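# Hanier Worktop Oil, Clear Satin

Hanier is a penetrating oil for solid wood worktops, tables and benches. It soaks into the surface and leaves a low sheen, and a worn patch can be touched up without stripping the whole top.

We stock it in one size, an 800 ml tin. One tin gives two coats on a kitchen worktop of ordinary length, with enough left for a yearly refresh.

**Suitable for:** oak, beech, birch, maple, ash, walnut and most butcher-block tops.
**Not suitable for:** laminate, veneer, painted wood, or anything already varnished.

## Before you start

Old wax has to come off first. Use white spirit on a rag and change the rag often. Sand with the grain, starting at 120 grit and finishing at 180. Don't go finer than that, or the oil will sit on top and stay tacky. Vacuum the dust and wipe down with a dry cloth.

Strip-built tops take oil unevenly. End grain drinks more than the long faces, so do the ends twice while the first coat is still wet. Pale woods darken a little and go slightly yellow; if you want to see by how much, wipe a damp sponge over a bare corner.

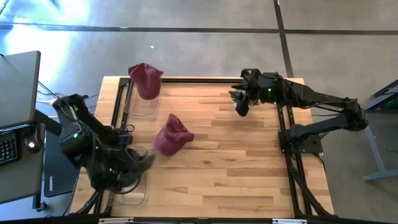 Stir the tin well and don't shake it. Put on a thin coat with a lint-free cloth or a short-pile roller, leave it for 18 minutes, then wipe off everything that hasn't gone in. Any left standing will dry to a sticky film. Leave overnight before the second coat.

The top can be used lightly after 3 days. Keep water, hot pans and heavy objects off it until a full week has passed. Metal tins left on a damp surface will mark oak black at any stage.

Rags soaked in oil can catch fire on their own. Lay them flat outdoors to dry or put them in a bucket of water before binning them.

## Sundries

- Prukard lint-free cloths, pack of ten
- Liao short-pile roller and tray
- Zetport sanding sheets, 120 and 180 grit

The cloths and sheets will go in the same parcel as the oil. The roller tray is sent separately.

## Ordering

£47 per tin including VAT. Delivery is to mainland addresses only, as the tin can't go by air. Unopened tins can be returned within a month. Opened tins keep for a year if the lid is tapped down properly and the tin is kept away from frost.

The label changed in September. The oil in the older tins is the same.

Trade accounts and questions about unusual timbers: ask for Xóchitl Chávez at the counter.

Page updated 7 Nov 2023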